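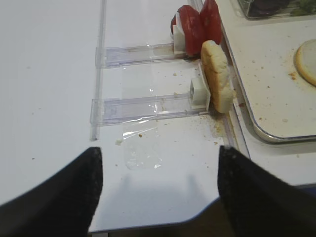 How much should we set aside for spare grippers in the first year?
Plan on two full sets of fingers per arm, plus a small sum for fixings. Ours came to £662 per arm, ordered with the arm to save on a second delivery charge.

Sandwich station: planning notes and gallery

Page kept by Wing-sze Tsai for the kitchen equipment budget at Parnon. Last changed in July.

We are pricing one small station for portioning and assembly. Bruvitz and Prestater have both quoted. Bruvitz is cheaper to buy, but its service contract starts in month 4 and the Prestater one is included for the first year. Delivery is 11 weeks from either firm.

The picture at the top of the page goes with the feeding line of the budget. Clear pushers with white end blocks, one against a tomato slice and the other against a slice of bread. Both slices are on edge.

Crumbs on the white top, and more of them on the tray beside it. Cleaning is a separate line in the budget and should stay separate. I have put down 30 minutes a day of staff time, which both suppliers thought was fair for a station this size.

The black fingers are the part to budget as a consumable. Ask for the price of a pair, the price of a single, and how long the supplier will go on stocking them.

Still to be priced: guarding, a second tray, and the floor fixings. Tam have been asked for a figure on the electrical work and think it will be about two days on site. Training is in the Prestater quote and extra with Bruvitz.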